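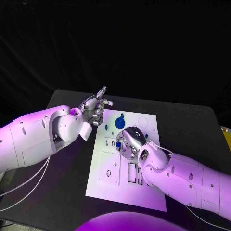 Home Browse Files Changelog Contact

Filed under: Data & notes > Tabletops and backdrops

Fetberg

Fetberg is my running collection of notes on plain work surfaces: white boards laid flat, dark tabletops, and the black curtains that go up behind them. I started it in December when I got tired of keeping all this in the back of a paper notebook, and it has grown a lot since then (sorry, the folder names still show it).

There are 243 entries right now. Of those, 208 have everything filled in, and the rest are missing either the curtain fabric or the board finish. I left them in because the lighting notes are still useful – filter on complete = yes if they bother you.

What's in the folders

boards/ has one text file per board, with size, thickness, finish, and how it behaves under colored light. Matte boards pick up a purple or blue cast pretty evenly. Glossy ones give you a hot spot that follows you around the room, and I've gotten rid of most of mine.

tables/ is the same idea for tabletops. Dark gray is my favorite by a mile! Black tables show every crumb and thumbprint, and pale ones make it hard to see where a white board ends.

curtains/ is the messy one. Fabric weight, drop, how full it hangs, whether the folds show. I had Ľubomír Jelínek go through these with me one long evening and he fixed a pile of my fabric names, so if you used the older files, please grab them again.

Columns

surface_id, type, finish, width_cm, depth_cm, light_color, folds (none / faint / strong), complete, remarks

Sizes are in centimeters and I measured them with a tape, so don't build cabinets from them. The remarks column is me talking to myself. Some of it is about lunch.

Known problems

The Arkusetti boards were entered twice under two spellings and I haven't merged them yet. Everything marked Gromomura was written up in the old hall (built in 1911, terrible window blinds), so daylight leaks into the light_color values before 5 p.m. Also, "faint" and "strong" for folds are my own eyeballing – two people will disagree on more than 100 of them, easily.

Using it

Take it, change it, share it, just keep this file with the copy. If you send corrections, put the surface_id in the first line. I'm working on the Marti tables next and they'll go in tables/ once I've found my good tape measure.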